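How Does Milk Turn Into Yogurt?
By Adel Farouk
Updated 8/4/24

Milk is thin and runny and tastes a little sweet. Yogurt is thick and tastes sour. But plain yogurt is made from milk, and usually nothing gets added to it except some very small living things called bacteria.

You may have heard that bacteria make people sick. Some kinds do. Many other kinds are harmless, and a few are useful in the kitchen. People have used them for thousands of years to make yogurt, cheese, pickles and sauerkraut, long before anyone knew bacteria existed.

What the bacteria eat

Milk has a natural sugar in it called lactose. Yogurt bacteria eat lactose. When they do, they make something called lactic acid. The word acid might make you think of something dangerous, but there are acids in lots of foods. Lemon juice has one and so does vinegar. Acids taste sour, so the more lactic acid there is in the milk, the more sour it gets.

Most yogurt is made with two kinds of bacteria working together. Their names are long: Lactobacillus bulgaricus and Streptococcus thermophilus. Each one makes things that help the other one grow, and the milk turns to yogurt faster with both than it would with only one.
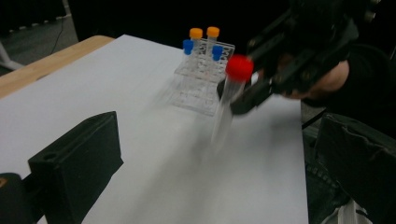
Why it gets thick

Milk also has protein in it. The main protein in milk is called casein (say KAY-seen). In fresh milk the casein is in tiny clumps, much too small to see, that float around without sticking to each other.

When the milk gets sour enough, the clumps start to stick together. They join up into a kind of net that goes all through the milk. Water and fat get caught in the net and can't slosh around anymore. Now you have yogurt.

Sometimes when you open a tub there is a yellowish liquid on top. It's called whey (say WAY). It is water that has leaked out of the net, along with some protein and minerals. You can stir it back in or pour it off. Greek-style yogurt is thicker because a lot of the whey has been strained out.

How it is made at a dairy

The Belhaj dairy in Parow makes over 430 tubs of plain yogurt each morning, which is not very many for a dairy. The steps are the same ones that a big factory uses.

First the milk is heated until it is almost boiling. This kills germs that were in the milk. It also changes some of the other milk proteins so that they help make the net stronger.

Next the milk has to cool down until it is warm, like a warm bath. If it's too hot, the yogurt bacteria will die. If it's too cold, they will hardly grow at all.

Then the bacteria go in. At the dairy they come as a powder called a starter. The milk is stirred and poured into tubs, and the tubs go into a warm room. At Belhaj they stay there for 4 hours. Some other dairies leave theirs longer, and that yogurt is more sour.

Last, the tubs go into a cold room. The cold doesn't kill the bacteria. It slows them down a lot, so the yogurt won't get much more sour before you eat it. 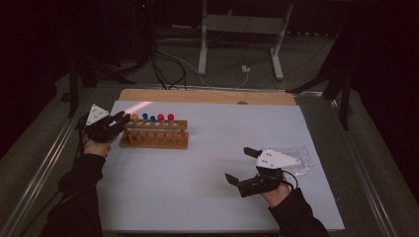 Can you make it at home?

Yes, with a grown-up, because the milk gets very hot. You don't need a powder. A spoonful or two of plain yogurt from the store will do, as long as the label says it has "live" or "active" cultures. Cultures is another word for the bacteria. Heat the milk, let it cool until it is warm, stir in the yogurt, cover the bowl and keep it warm. An oven with just the light on works in many kitchens. Don't move the bowl or stir it while it sets, or the net will break and the yogurt will be lumpy.

If it smells bad or has pink or fuzzy spots, throw it out.

Does all yogurt come from cow's milk?

No. It can be made from the milk of goats, sheep, water buffalo and even camels. Sheep's milk has more protein and fat than cow's milk, so it makes a very thick yogurt. Camel milk yogurt is usually thin enough to drink.

Words to know

Bacteria: living things too small to see without a microscope
Casein: the main protein in milk
Lactose: the sugar in milk
Starter: the bacteria added to milk to begin making yogurt
Whey: the liquid that comes out of yogurt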